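Does the mug really change the taste of tea?

kettlewatch
Posted 1 May 2023

There's a shop in Ploltstead selling mugs that are meant to "bring out the flavour" of your tea. Special glaze, thicker wall, narrower mouth, and a price to match. The card next to them said the shape "guides the aroma". Guides it where? It's a mug.

My sister-in-law bought two and now swears her ordinary teabags taste better. I had a cup out of one and it tasted of tea. I'm happy to be told I'm wrong, but I'd like something better than "you can just tell". For what it's worth I've always used plain ceramic, like the grey one on the left.
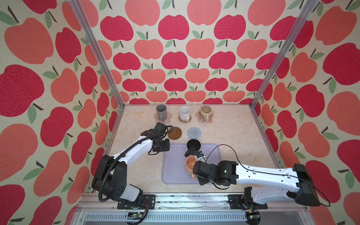

brownpot
Shape does matter a bit. A wide mug cools faster and you get less smell off it by the end. Whether that's worth paying for is another question. I wouldn't.

kettlewatch
Cooling I'll accept. Anyone can check that with a thermometer. Flavour is the bit I'm not buying.

saltmarsh_sue
I think you're being unfair. I've got a thin china cup and a great thick pottery thing from Arnville market and the tea is different in them, it just is. The pottery one makes it taste flat. Same bags, same milk, same kettle.

limescale_larry
Same milk in the same amount though? If the thick one holds more you'll be putting more water on the bag. That's weak tea, and I'd call it flat as well.

saltmarsh_sue
I do know how to make a cup of tea, thank you.

limescale_larry
Never said you didn't. I did a blind go at this last June with my other half pouring. Four cups, eyes shut, drinking off a spoon so I couldn't feel the rim. I picked out the china one no better than guessing. Then I changed the water from tap to filtered (a Wyss jug, nothing fancy) and got it straight away. Water is most of it, and it's the one thing the mug people never mention.

brownpot
Off a spoon isn't drinking though, is it. You've taken away the lip of the cup, and that's the whole argument for thin china. A thick rim feels different in your mouth and you sip differently.

limescale_larry
Then it's feel. Fine. Call it feel and don't print "flavour" on the card.

teasmade_again
Nobody's brought up colour. I don't trust tea in a dark mug because I can't see how strong it is. I always leave the bag in too long and it comes out bitter. Give me a pale inside every time. Try judging a brew against something like this:

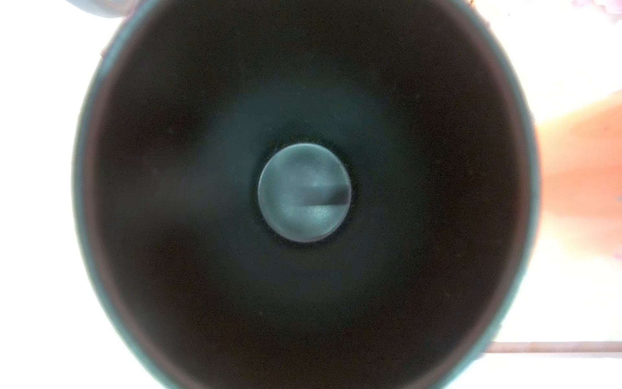

Nearly black walls, a paler teal-grey disc at the bottom, blue-green at the rim.

kettlewatch
That's the first sensible reason I've read in this thread – it changes how you make the tea, so it changes the tea. No glaze magic needed.

saltmarsh_sue
My Arnville one is brown inside. I'm not saying that's why.

limescale_larry
I'm saying it might be.

brownpot
Has anyone tried the Tresano ones with the double wall? Three people at work have them and they all say the tea stays hot, but they also all say it's too hot to drink for ages, so I can't see the gain.

kettlewatch
Same shop sells those. The card says they "lock in freshness". I didn't ask.

saltmarsh_sue
I'll do the test with the same water in both cups, measured, and my husband can pour. If I get it right I want an apology.

kettlewatch
You'll get one. Do it more than once though – two cups and a lucky guess won't settle it.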